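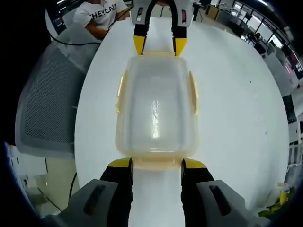 A plastic container with locking flaps on a white table.

We went to the open day at the Grecu dairy in Surnov on Saturday. The bus from Nurkville leaves at 8 in the morning and stops at the bottom of the hill, so there is a short walk up to the gate. Entry was free. The tour of the cheese rooms cost 2 dollars, paid in cash at the window.

The dairy takes in 3814 gallons of milk on a normal weekday, nearly all of it from farms in the valley. Visitors see the receiving bay first, then the vats from behind a glass wall. It was loud in there and hard to hear the guide from the back. The aging cellar was better. It holds 800 wheels on pine shelves, and they are turned by hand every other day.
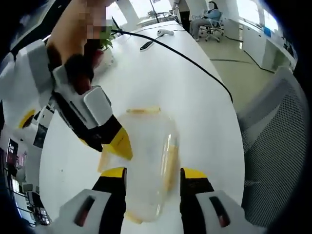 After the cellar there was a tasting of three cheeses. The youngest was mild and a little rubbery. The oldest, sold under the name Zodus, was salty and crumbled when cut - I bought a piece of that one. The shop also had butter and plain yogurt, but the yogurt was gone before noon.

Lunch was bean soup and bread in the yard. The line was long and there were too few benches, so we ate standing by the fence. The sign at the gate said 1403 people came last year, and this year felt busier.

Parking is on the grass across the road and gets muddy. The last bus back leaves at 5:15, and the stop has no shelter.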